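Trarnel co-driver intercom: two rallies in, still not convinced

I navigate for a friend in a clubman Escort, and our old intercom died in June with a noise like frying bacon. Dean Greenwood, who owns the car and therefore the chequebook, had read that the Trarnel was what all the quick crews were moving to. I asked which quick crews. He couldn't name one, but he bought it anyway.

So I've now done 2 events with it, the Gisumska Forest Stages and a wet single-venue day at Mekside, and I have some opinions.

Fitting

The amplifier bolts to the cage or the floor with a bracket that's a bit too thin for my liking. Ours needed a second washer on each side before it stopped buzzing. The wiring diagram is printed very small on the back of the warranty card, and it shows the power lead on the opposite side to where ours came out. Dean had it in over an evening with a fair amount of swearing. The coiled leads are good and long, I'll give them that, and the plugs go home with a proper click.

Sound

The box says "race-proven noise cancelling". Proven by whom, it doesn't say. On road sections it's lovely, and we chatted all the way round to the first stage without raising our voices. On the stages it's a different matter. Up to the middle of the rev range I could hear myself perfectly well, then above that there's a hollow edge to everything, and Dean twice heard "five left" as "fine left". He took it flat. We got away with it.

I turned my side up and his side down, which helped, but the volume knobs are so close together that you can't adjust one in gloves without nudging the other. Our old Hoani had the same two knobs a thumb's width apart and nobody had to think about it.

Battery and weather

The makers claim a 9-volt battery will see you through a weekend. Ours was fading by the last service at Gisumska, so I'd wire it to the car and treat the battery as a spare. Mekside was soaking and the footwell had a puddle in it by lunch. The unit carried on without a crackle, so no complaints there.
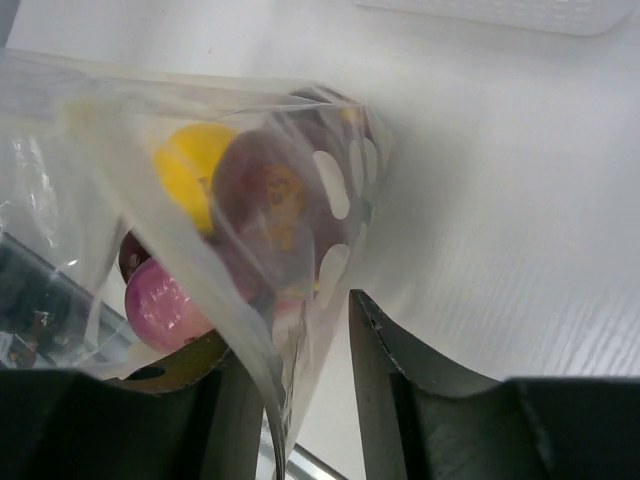
Against the others

Hanane Kettani sits with a driver in our class and has run the Hoani for years. She let me try hers on the way back to the paddock, and I came away thinking we should have had ours repaired. It's heavier and uglier, and the voice is clearer when it matters.

Would I buy it?

Not at full price. If one came up second-hand from somebody giving up, maybe, with a better bracket. Dean still says it's the best thing in the car. He's welcome to read his own notes with it. I'll update this after the next round if the knobs haven't come off by then.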